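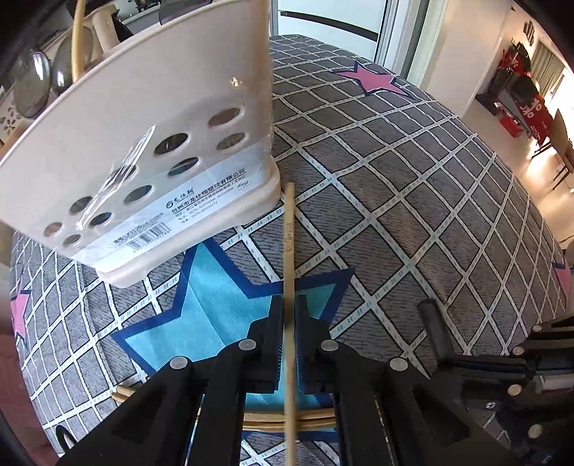

4.2 Sticks, racks and the trouble with long thin things

I'll admit I came to this part of the study with a grudge. My own chopstick drawer is a mess, and when Halima Omoregie and I drew up our list of household items that people in Bekcombe put off sorting, I pushed hard for long thin wooden ones. She wanted lids. We ended up with both, but the sticks gave us far more to talk about (lids are in 4.3).

We talked to 24 people in all, and 21 of them kept their sticks upright in some kind of holder with holes in it. It makes sense! A perforated holder lets air through, and you can see what you've got. But getting a pile of sticks into one is fussy work. They roll, they cross over each other, and if a few are bent they hook onto whatever is next to them. Efe Danladi calls this stage "the nest," and the name stuck with all of us, so I use it from now on.

What surprised me was how rarely a nest is only sticks. Small soft things end up in there too, bits of cloth or felt, and people told us they leave those until last. Figure 3 has a nest of this mixed sort, with a light blue star and a dark navy cloth in among the sticks.

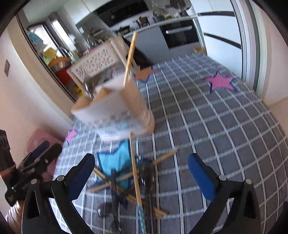 Figure 3. Thin wooden sticks in a tangle on a gray cloth with a white grid, with a perforated white container above them.

The cover on the work surface matters more than I had guessed. Six people said they always put a cloth down first, mostly for the noise, and two of those liked a printed grid for lining things up by eye. I tried it at home one Tuesday and I'm a convert, though Babatunde Ezeani thinks I'm imagining it.

We also asked about packaging. Plenty of people store a rack with its plastic bag still on, label and all, and plan to take it off later. Damilola Amadi has coded those answers under "unfinished unpacking," and I come back to them in Section 5, where they sit next to the answers about where the holder lives between meals.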